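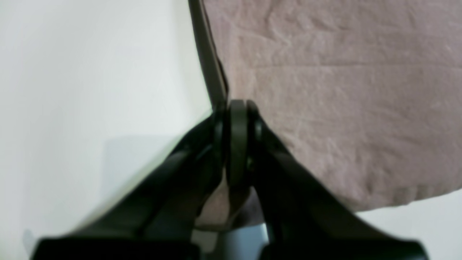
Tiltari, the laundry arm: your questions, gathered up

By Leonie Donnelly
November 2023
6 min read

So many of you have written in since the open evening at the Brarnmont workshop that I've been copying the same paragraphs from one email to the next, and I finally decided to put them all on a page. If I've missed yours, leave it in the comments and I'll get to it, usually on a Sunday with a pot of tea.

What is Tiltari supposed to do?

Pick up soft things and, one day, fold them. We started with dish towels and T-shirts because everyone at the workshop has a drawer full of old ones. Picking up a block of wood is easy by comparison. A block sits where you left it and keeps its shape while you fumble at it, and a T-shirt will slump off in whatever direction it likes.

Who is "we"?

Mostly me and Yaowalak Rattanakul, who wrote nearly all of the control software and is far more patient than I am. Warrick Merrick did our wiring, and redid it after I'd been "helping" (sorry, Warrick). We share the back bench with the clock repair people, who have been lovely about the noise.

What did it cost?

More than I told my sister! The arm came to us secondhand for $2000, and by the time we'd bought the gripper, the camera, a power supply and a frightening number of connectors, the total was $3000. The workshop's small projects fund gave us $600 of that, and we're very grateful. You could do it for less if you already have a decent power supply and don't order the wrong connectors twice.

Why only two fingers?

We did talk about a fancier hand, for weeks, over many sandwiches. But two fingers will pinch, and pinching is most of what you do with cloth if you watch your own hands for a while. The trouble comes in getting a bit of fabric to stand up between them. Press straight down on a flat shirt and the fingers tend to skate over it, so we come in low and close slowly, and let the cloth bunch up as it goes.

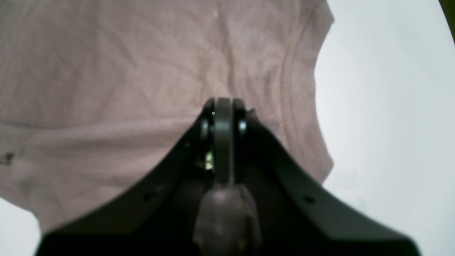 Thick towels are more forgiving in that respect, and a thin jersey shirt takes a gentler hand. Yaowalak keeps separate closing speeds for the two, and I keep mixing them up.

Why put the camera on the wrist?

It goes wherever the gripper goes, so you always get a good close look at the part you're about to grab. The price you pay is that the gripper takes up a fair bit of every picture, and once you're near the cloth you've lost any sense of the rest of the garment. We'd like a second camera overhead at some point — Warrick has a bracket half made.

How do you teach it?

By hand, one try at a time. One of us steers the arm through a grab while the computer records, and then we straighten out the cloth (or deliberately don't) and go again. We have 155 good recordings so far. There are plenty of bad ones too, and we've kept those in a folder of their own, as Yaowalak thinks they'll be useful later.

Can it fold a shirt yet?

No, bless it. It can take hold of one and lift it, and on a good evening it will lay a towel in half with the corners more or less in the same county. Sleeves are beyond us at present.

Is it safe around children?

It's slow and not very strong, but I still wouldn't let small fingers near it. We keep the stop button within reach of whoever is steering, and visitors stay on the far side of the bench while the arm is powered.

Can I come and try it?

Please do! We'll have another open evening in December, and you're welcome to bring a garment you aren't too fond of.

Comments

Lindsay Whitelaw: I'm stuck on the skating problem with my own arm. Did you put anything on the fingertips? Mine are bare plastic and they slide right across a pillowcase.

Leonie Donnelly: We tried strips cut from a rubber glove, Lindsay, and they gripped well but peeled off after a few evenings. Slowing down the closing helped us more. Write to me if you'd like our settings.

Leonie Hapeta: From one Leonie to another, could it manage socks? Asking for a household of five.

Prendergast: How long did the secondhand arm take to set up? I've been looking at one and my wife wants a realistic answer.

Leonie Donnelly: Three weekends, and I'd tell her four.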